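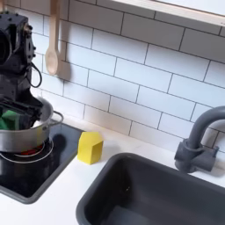
*The stove and sink corner, with the small pot on the cooktop and the yellow block by the tiled wall.*

**Kitchen corner, Hedurcombe learning center – progress report to the Anska fund**

Prepared by Ulises Palomino, 14 Dec 2021

Dear Yolanda Quispe,

With this letter I report on the kitchen corner, for the period that started in June. You asked me to keep it shorter than the last one, so I write only about the room, the cleaning lessons and the money.

**The counter**

The counter is in its place and we use it for all lessons. It has a white top, with the black glass cooktop on the left side and the dark gray sink next to it. In my first plan the sink was on the other wall. We changed this after the visit of Mr. Huamán, who supplied the counter, and I am glad we listened to him. The learners now go from the stove to the sink without turning their back to the pot.

The faucet is the tall curved type. I had asked for a lower one, but the lower one was out of stock at Trimon and the waiting time was too long. I have got used to it.

The glass shows every mark. We clean it at the end of each day and still there are faint smudges in the morning light. I don't consider this a problem, but please don't be surprised when you visit.

**The cleaning lessons**

Until now we have held 38 lessons. Most of them are about washing and wiping: the inside of a pot, the rim, the counter near the wall, the sink. We chose the small steel saucepan for the first lessons. The big pot is too heavy for some learners and they get tired before they learn the movement.

The order of work is always the same. First the pot, then the cooktop, then the counter, and the sink is the last. Some learners prefer to begin with the sink, and then they must clean it a second time. I have written the order on a card, but the card is not yet on the wall.

The part about switching off the burner needs more time than I planned. I would like to give two more lessons only to this, before we continue with cooking of simple food.

**Money**

| Item | Spent (USD) |
|---|---|
| Counter, sink and faucet | 905 |
| Pots, sponges and cloths | 205 |

Both amounts are inside the budget you approved. The receipts from Trimon are in the blue folder, except the one for the cloths, which I will send separately. The delivery was paid by the center and I did not put it in the table.

**What is still open**

- The card with the order of work must be covered with plastic and fixed to the tiles.
- We need a drying rack. Now the washed things are dried by hand, and it makes the lesson longer.
- I wait for your answer about the second saucepan – it would help when two learners work on the same day.

With kind regards,

Ulises Palomino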